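Progress Report to the Kilberg Fund: Catalog of Sword Guards and Small Fittings, Second Period

Prepared for the grants office, covering the work up to the end of February

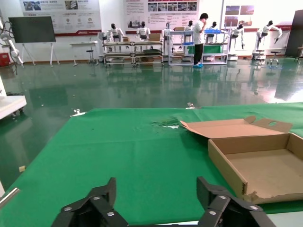 Yolanda Londoño wrote after the first report that the catalog should give more space to the guards of iron and less to the ones with gold decoration, as collectors already know the gold ones from the auction books. We agree with her, and the plan for this period was changed in that direction. The change did not touch the budget lines, only the order in which the groups are studied.

1. State of the catalog

The Cabrera collection was received by the museum in 1,803 separate entries, according to the old handwritten register. An entry in this register is not always one object. A pair of grip ornaments (menuki) can be one entry or two, and a matched set of collar and pommel was in many cases divided between two pages. For this reason the number of final catalog records will be lower than the number in the register, but I cannot say yet how much lower.

In this period we finished 200 records of sword guards (tsuba). Every record has the measurements, the weight, the shape of the plate, the form of the rim, the description of the openings for the small knife and the skewer, and a transcription of the signature where there is one. The promised number in the application was 200, so on this point we are where we should be.

The grip ornaments are behind. We planned to begin them in the middle of the period and we began them near the end. The reason is explained in section 3.

2. Findings on the iron guards

The old register attributes most of the iron guards to schools by the subject of the decoration only. A guard with wild geese was given to one school, a guard with a wheel to another. This is not a safe method, and we went back to the plate itself: the color of the surface, the thickness at the center compared with the rim, and the iron bones (tekkotsu) which can be seen on the edge of some older work.

By this method 80 attributions were changed. Most of the changes are to a later date than the register gives. I know this is not welcome news for the insurance value, and I already spoke with the registrar about it. In a smaller group the change goes the other direction. Two of the openwork guards, which were listed as tourist work for export, have a well-made plate and copper plugs in the tang opening that show real mounting on more than one blade. They deserve a better drawer than the one they had.

The signatures gave more difficulty than I expected. On many guards the name was cut on the left side of the tang opening, close to the edge, and when the guard was adjusted for a new sword the chisel marks closed the opening and damaged the characters. Where only part of a character remains we give only that part and leave the rest open. In the first period I completed three of these names from comparison with books. I have now taken these completions out and put them in the notes — a reader should be able to see what is on the metal and what is my opinion.

3. Problems in the period

The scale used in the first period was found to be not correct at low weights. It was good for guards, but for the grip ornaments, which can weigh only a few grams, the error was too large. We ordered a new scale from Fodden and it came late, with the wrong power supply. The second delivery was right. All the ornaments weighed before this were weighed again.

Active rust was found on several guards in the lower cabinet. The conservator asked us not to clean anything and not to use oil, even on pieces which had been oiled in the past. These guards are now kept apart with drying material and she looks at them every month. They are recorded, but the field for surface condition remains empty until she gives her text.

The photography by the Plullanetti studio is of good quality, but the first group was lit too strongly from one side, and on the iron plates the hammer texture looks deeper than it is. After a conversation they changed the light, and the second group is much closer to what the eye sees. They will repeat the first group without cost to the grant.

4. Money

Spending is inside the approved amounts for all lines except equipment, where the scale was more expensive than estimated. I ask permission to cover the difference from the travel line. One visit to compare guards in another collection was not necessary, as the colleagues there sent very good rubbings and measurements by mail.

5. Work for the next period

We will continue with the grip ornaments and then the collar and pommel sets. The sets divided in the register will be brought together under one number, with the old numbers kept in a separate field so that the older literature can still be used.

The glossary is in draft. It gives the Japanese term first, then a plain English explanation. I would be thankful if somebody from the grants office who does not know the subject could read it and mark the places which are not clear.

The introduction to the iron guards will be sent to Yolanda Londoño for comment before the layout begins. The table of changed attributions goes with this report as a separate attachment, in the order of the old register numbers.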